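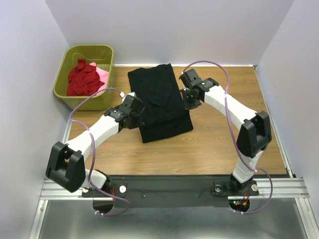

Agnes Purves wrote to us after her laundry's first month with the Feltent that she had expected to lose a folding table and two people's hours, and that what changed in the end was who stood where. The folders still fold. They do the fitted sheets, the aprons with long ties and anything with a tear in it, and the plain garments go to the cell.

Feltent Twin Folding Cell

The Feltent Twin is a two-armed bench cell for folding garments in commercial laundries, uniform services and hotel linen rooms. Both arms are fixed to one mounting plate along the front of a wooden tabletop, with walls on the left, right and back. Garments come to the cell in an ordinary plastic basket. Staff don't need to lay them out first.

What it handles
T-shirts, polo shirts, work trousers, tea towels and hand towels. Dark colours can be run, but allow extra time for very dark fabric, as creases are harder for the system to pick out. It is not suited to fitted sheets, bras, or garments with loose metal fastenings.

What it changes on the floor
One operator can look after two cells. The job is loading baskets, taking finished stacks away, and dealing with the pieces the cell sets aside. Most sites rotate this with pressing and packing so that no one is on it for a full shift. Birger Hellström, who runs our site training, asks that folders be included from the first day, as they know which garments give trouble. Training takes 6 hours, split over two days, and is included in the price.

We recommend telling staff early what will happen to their hours. At the Ludow plant the roster was settled before the cell was delivered, and the changeover was quieter for it. At Koyama it was done the other way round and took until December to sort out.

Specifications
Arms: two, bench mounted
Bench width: 700 mm between walls
Maximum garment weight: 500 g
Tabletop: wood, replaceable
Power: standard 240 V outlet
Enclosure: three sides, open front

Keep the open front clear while the arms are moving. Stop the cell before reaching in for a garment, including one that has only slipped a little.

Cleaning
Wipe the tabletop at the end of each shift with a barely damp cloth. Brush lint from the grippers daily. Check weekly that the cables move freely and aren't rubbing.

Hire and purchase
Weekly hire is $379 per cell, including servicing. Purchase prices are by quote. For a site visit, contact Zoriana Savchuk at Bellitz. For spare grippers and tabletops, ask for Leandro Quintana in parts.

Page updated 11 May 2018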